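# Pay for the layout before the arm

When Parvaneh Mirzaei took over equipment buying at Fevdale, a parts packer in Bestonby, the quote on her desk was for five robotic arms. She signed for one, and put the rest of that year's money into planning.

Her view is that the arm is the easy part of the budget. Tables, guarding, wiring and training come later, and they come as surprises. At Fevdale they made up 56 per cent of the final bill.

So every purchase now starts on a computer, with a simulated cell and a simple pick.
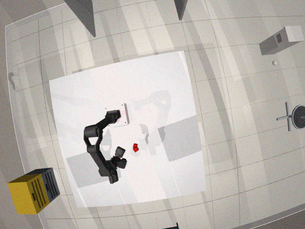
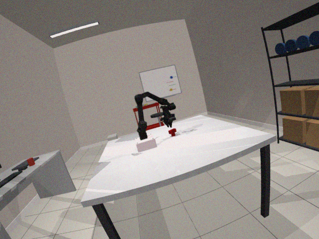

Ehsan Nazari does the modelling and charges it to the project as its own line — 11 days, fixed. He starts with a bare job, a black arm on a white table and one small red piece to reach for, and adds nothing until the reach is settled. The room comes next. Shelving with cardboard boxes on it takes up floor, and floor costs money too.

Mirzaei asks each supplier for the same figures, including spare grippers and a service visit every October. Ankrah, the local installer, now sends them without being asked. The second arm is in next year's budget.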